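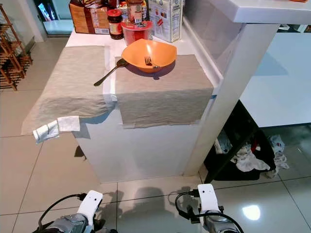 Fork in bowl, cloths on island.

Section 4: Setting Up the Hovlow Kitchen Scale

Please read this section before weighing anything you care about. The Hovlow is a good scale with firm opinions about where it lives.

4.1 Choosing a spot

1. Pick a hard, level surface. Cloths, place mats and yesterday's mail do not count as a surface.
2. Keep the scale away from the microwave, the fridge and any open window. It will weigh a breeze if you let it.
3. Turn the four feet until the bubble sits in the ring. Close to the ring is a different place from in the ring.

NOTE: Do not set the scale on top of a running dishwasher. Mocanu support has already had this conversation.

4.2 Batteries

1. Slide the cover off the underside. It opens toward the arrow, whatever your thumb believes.
2. Fit three AAA batteries, all new. Mixing old and new gives you a scale that is tired by noon.
3. Close the cover until it clicks.
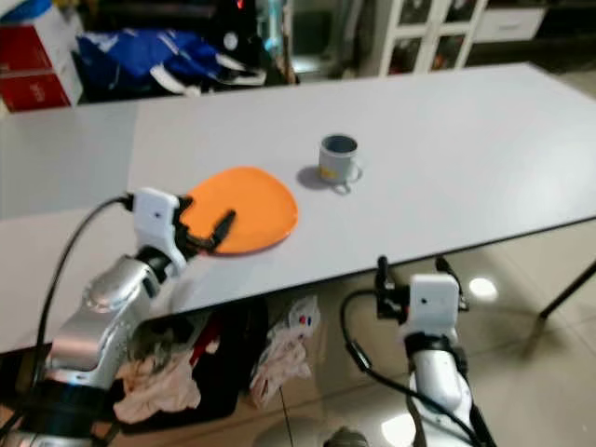

4. Press ON and keep your hands off the platform until the display shows 0. If you lean on it during start-up, it will take your elbow as zero and stand by that figure all day.

4.3 Zeroing with a container

1. Place your empty container on the platform.
2. Press ZERO once. Pressing it harder does nothing.
3. Add flour, lentils or whatever the recipe wants.
4. To add a second ingredient, press ZERO again. Write the first weight down beforehand if you'll want it later.

CAUTION: The platform is rated for 12 pounds. It is not a step, and it is not a cat scale, although the cat will have to be told separately. 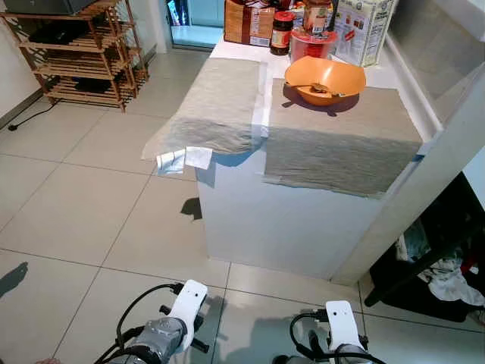
4.4 If the numbers wander

1. Check the bubble again. Someone has moved the scale.
2. Wipe under the feet. One grain of rice is enough to tilt it.
3. Take the batteries out, wait a minute and put them back.
4. Still wandering? Hold UNITS until CAL appears, then follow Section 5. You will need the weight that came in the box, so this is a good time to find the box.

Section revised October 3, 2023, by Viorica Lazăr. Corrections go to Relu Zamfir at the Stosmont office, preferably before he has lunch.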